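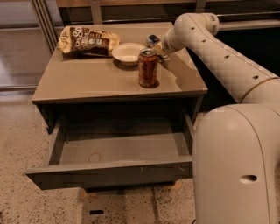 Fig. 2. Table station: drawer open, items on the cabinet top, arm at the cans.

Guides > Open day set-up > Table station

5. Setting out the table station

1. Place the cabinet within reach of the arm and open the drawer by hand.
2. Set out one snack bag, one small plate and two drinks cans. Leave the plate empty.
3. Check the drawer. Take out anything heavy before visitors arrive.
4. Set the arm speed to 300 on the Soltton panel – never higher while the doors are open.
5. Run the pick routine 2 times with no visitors in the room.

Note: A can may be stood up or laid over. Tell the operator which before each run.

Caution: The lower part of the arm can pass over the open drawer. Keep hands out of the drawer until the panel shows HOLD.

Caution: Visitors stay behind the floor tape. If anyone crosses it, press stop and wait for Efa Jarman or Ognjen Nedeljković to restart the arm.

6. Between groups

1. Press HOLD.
2. Put the items back on the cabinet top.
3. Replace any can that is dented or leaking. Spares are in the Boltby store.

Drolen demonstration guide | Contact: Kusum Rathore, visits desk | Back to top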